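Bench corner notes, continued. The panels are up and the top is back in position. Posting the details in one place so I can stop repeating them by email.

The walls are two panels in the same pale grey matte finish, butted with a plain joint. No cover strip. Osvaldo Fontes wanted one. I left it off so either panel can come out without touching the other.

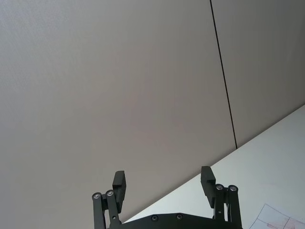

Finish is Grullar flat grey, two coats by roller, sanded between. The first batch in January dried with a slight sheen and had to be redone. Check the sheen figure on the tin before opening it. The colour name alone covers several products.

Second panel reads slightly darker than the first from where I stand. Same paint. I put it down to the angle of the light and have not pursued it.

Tabletop is white and smooth, 630 mm deep. It came from the Hustidport job, where it was surplus. Trimmed the back edge with a track saw and sealed the cut the same afternoon.
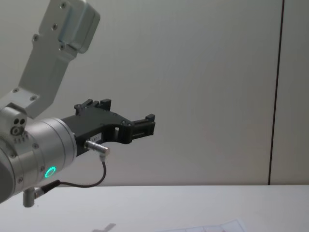 Levelling: set the back edge first, then the front. Feet adjusted in half turns. Residual fall is under 1 mm front to back, good enough for paper and light assembly.

Gap between tabletop and panels is 3 mm, left open. Do not fill it. The top moves a little through the year and a bead of sealant will tear or push the panel out.

Seam position was a question from Pacita Castillo. It sits right of centre because the left panel is a full-width sheet and the right one is the remainder. Centring it would have meant cutting both.

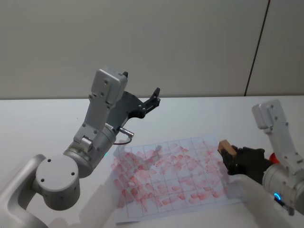 Davina Leckie
Thibodeaux workshop, 2025-08-17

Paper goes straight on the top, no mat. A cutting mat raised the sheet edge enough to catch a sleeve. If you are marking up in red pen, put a scrap sheet under it. Red comes off the white surface with isopropyl, but slowly.

Cleaning: damp microfibre on the top, dry cloth only on the panels. Matte paint burnishes if rubbed and the shiny patch does not come out.

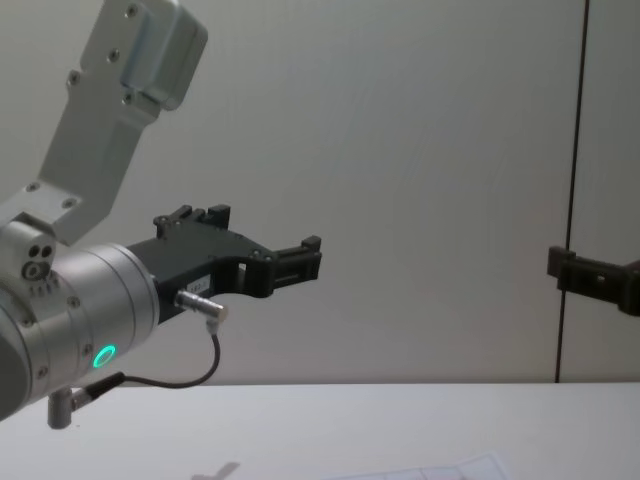

Materials came to 312 including the paint I wasted, excluding the top. Trinidad Estrella has the cut list if anyone wants to build the same corner at Privus.

Still to do: touch up the left panel's bottom edge, relabel the tins.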